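The owner of Stirkus, a mending and alterations shop on the ground floor of a former bank, opens at 8 in the morning and does not take walk-ins after lunch. The afternoons are for sewing. She agreed to talk in the half hour before opening, while she pressed a stack of napkins for a restaurant customer.

She started out hemming uniforms for Sundora, a linen supply company that used to run a plant on the edge of town. She was there 17 years. When the plant closed in June, she bought two of its sewing machines and rented the smallest space she could find.

"I knew how to hem," she said. "I could hem a tablecloth in my sleep. I didn't know how to talk to a person standing in front of me with a torn coat."

Most of what comes in is ordinary. Pants get shortened, zippers get replaced, lining gets stitched back where it has pulled away from the armhole. She charges a flat price for hems and quotes everything else by looking at it. Coats are the hardest to price. A coat can look like a one-hour job until the lining is open, and then there is old glue, or a previous repair done with fishing line.

"I've found fishing line twice," she said. "It holds, I'll give it that. It also saws through the cloth."

Household linen is a bigger part of the business than she expected. People bring in dish towels, pillowcases, and napkins that belonged to a parent, and they want them fixed well enough to use. She tells them that a patch on a dish towel will show. Few of them mind. For thin cotton she cuts the patch from another old piece of the same weight, because new cloth shrinks at a different rate and puckers the first time it goes through the wash. She keeps a bin of worn-out sheets for this and pays a small amount for more when customers offer them.

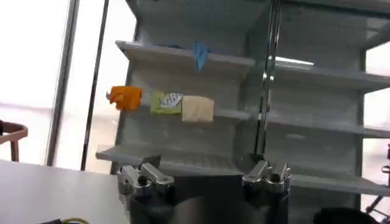

Her thread comes from Shehu, a wholesaler that will sell single cones to small shops. The minimum order used to be a full case per color, and she could not have opened on those terms. She buys cotton thread for cotton and polyester for nearly everything else. Silk she orders only when a job calls for it, and the customer pays for the spool and takes home what is left.

She does not do wedding dresses. She did one in her first year, a dress with 633 beads, a number she knows because the bride's mother had it written on the receipt and wanted the same number back. The job took most of a month. She now sends those customers to a dressmaker two towns over.

"She likes beads," she said. "I like a straight seam and a good iron."

The iron is a subject she returns to often. In her view most home repairs fail at the pressing stage. People sew the seam, look at it, and put the shirt back on. She presses every seam flat as it was sewn, then open, and then from the right side with a cloth over it. A mend that has been pressed that way lies down with the rest of the garment.

I asked what she would tell someone who wanted to start mending at home. She said to begin with a pillowcase. The seams are straight and no one sees them. After that, a button, sewn with a short thread shank so the cloth on the other side has somewhere to go. She would leave knits alone for the first year.

She would also spend less on equipment than people think they need. A pack of hand needles, decent scissors that never touch paper, a thimble that fits. She has tried most of the mending kits sold in stores, including the one from Zaseson, and says the needles in nearly all of them are too thick.

The shop finished 200 jobs in its best month, which was more than she wanted. She worked evenings, her shoulder started to hurt, and she made two mistakes she had to redo for free. After that she put a limit on how many tags she hands out in a morning. When the tags are gone, she writes down a name and a phone number and calls when there is room.

"Some people are annoyed," she said. "They go home, and the pants sit on a chair another week. The pants are fine."

She has thought about hiring. The trouble is the space, which holds two machines, a pressing table, and one person moving between them. The unit next door is empty, and the landlord has asked her about it more than once. She said she would decide after the winter coats are done.

By then there were three people waiting outside. She unplugged the iron, folded the last napkin, and went to unlock the door.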